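The cable that wasn't too long

I have spent most of my working life telling people that cable management matters, and I'd like it noted that I was right, even if the person ignoring me on this occasion was me.

Regular readers will know that we have been teaching the robot at Punddale to do laundry. The task sounds dull and is meant to. Washing machine, basket, two arms, a few towels and some other bits of cloth. Pick things up, put them down, move the basket about. We call the whole routine Imrie, after a boarding house where I once had all my socks turned pink, and by July Imrie was going rather well. I had even started saying so out loud in meetings.

Then the left gripper began letting go of things.

It didn't do it often. Every so often, with a towel held nicely in mid-air, the fingers would open as if it had suddenly lost interest. The towel landed in the basket if we were lucky and on the floor if we weren't. The arm carried on regardless, carrying nothing with great care to exactly the right place. The log said the gripper had been told to open. The program said it had told it no such thing. I have been in marriages like that (well, one).

So we did what everyone does and blamed the software. I lost the best part of a week to this. I rewrote the bit that decides when to let go, then wrote it back the way it was. I turned the grip force up until it could have held a car door shut. I read the fault history from end to end, all 96 entries of it, and learned that most of them were me pressing the stop button by leaning on it.

The next theory was towels. Somebody suggested that thick cloth confused the finger sensors, and for an afternoon we sorted the washing by fluffiness. It dropped thin things too.

What gave it away was the basket. Cloth forgives you. If one hand twitches while it's holding a towel, the towel just hangs a bit differently and you miss it. A basket held between two hands doesn't forgive anything. We had it lifting the basket up to chest height and tipping it slightly, and on the fifth go the left hand opened, the right hand didn't, and the basket swung round and hit the washing machine door with a noise I can still summon at will. I was standing closer than I should have been. More on that in a moment.

It had let go at the same point it always let go, with the left wrist turned outwards and the elbow low. I switched everything off, moved the arm by hand into that position and watched the cable at the wrist. It has a good long loop in it, that cable. I had looked at that loop every day and thought, plenty of slack there, well done me. But the slack was all on the outside. Where it goes in behind the wrist it had been tied down hard, and with the wrist turned it was being pulled almost straight at the plug. Wiggle it there and the gripper lost its signal for a blink. When the signal came back, the gripper did what it does whenever it wakes up, and opened its fingers to say hello.

That makes two faults, strictly. The first is a tight cable tie, price next to nothing. The second is a gripper whose idea of a safe state is to drop whatever it's holding. The makers, Caltitz, are perfectly open about this on a page of the manual I had printed out and used to level a desk. It's a setting. Ours now holds still on waking and waits to be told.

As for where I was standing: inside the tape. The tape is there so that people stay outside it while the arms are powered. I wrote the sign. A wicker basket wouldn't have done me much harm, but the same fault with something heavier in the hands is a different blog post, probably written by somebody else. The rule is back in force and the stop button now has a collar round it so that I can't lean on it.

The tie has been moved up the arm and redone loosely. Since then it has done two full days of Imrie without dropping anything, and I have stopped mentioning it in meetings. Next on the list is the right arm, which was tied down by the same idiot.

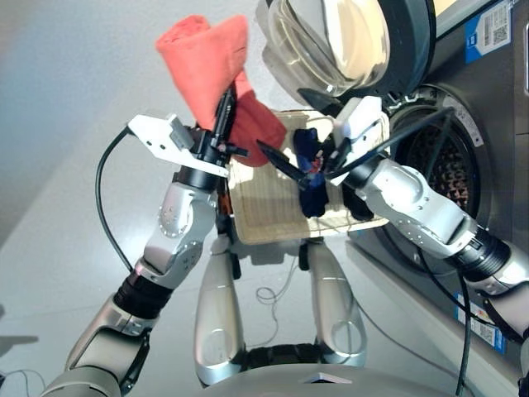
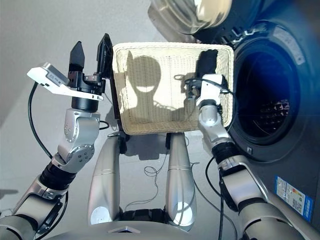 Laundry practice by the washing machine, with both arms at work.

Recent posts
Why the desk wobbles again
Notes from the Drimodbridge open day
Imrie, part two: towels are not flat
A short history of my stop button
Things I have found in the drum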